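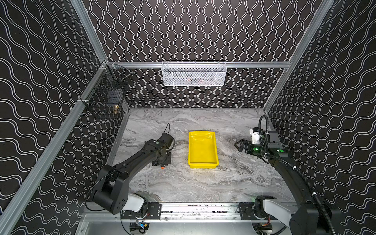 Zwei Roboterarme, dazwischen die gelbe Schale: einer unserer Arbeitsplätze in Damholm.

Mitmachen beim Haushaltsversuch — wir suchen Teilnehmende ab Juni

Können Maschinen uns schon das Aufräumen abnehmen? Ein bisschen, würden wir sagen, und an guten Tagen etwas mehr. Eine Schale leeren, Besteck sortieren, ein Geschirrtuch falten: Was Sie zu Hause nebenbei erledigen, während Sie telefonieren, kostet unsere Arme manchmal mehrere Minuten, und das Tuch liegt am Ende trotzdem schief.

Deshalb möchten wir von Menschen lernen, die solche Handgriffe täglich machen, ob in der eigenen Küche, im Laden oder in der Wäscherei. Sie kommen für 8 Termine zu uns, steuern die Arme nach einer ruhigen Einweisung selbst und erzählen uns hinterher bei Kaffee und Kuchen, was Sie daran geärgert hat (bitte ganz offen!). Vorkenntnisse brauchen Sie keine, nur etwas Geduld und Freude am Ausprobieren.

Wir haben 20 Plätze und zahlen insgesamt 200 Euro Aufwandsentschädigung. Fahrtkosten aus Kostdale übernehmen wir gern.

Schreiben Sie bitte formlos an Mi-kyung Pyo, Projekt Gemton, und verraten Sie uns auch, welche Hausarbeit Sie am liebsten sofort abgeben würden.

Stand: 8. Januar 2026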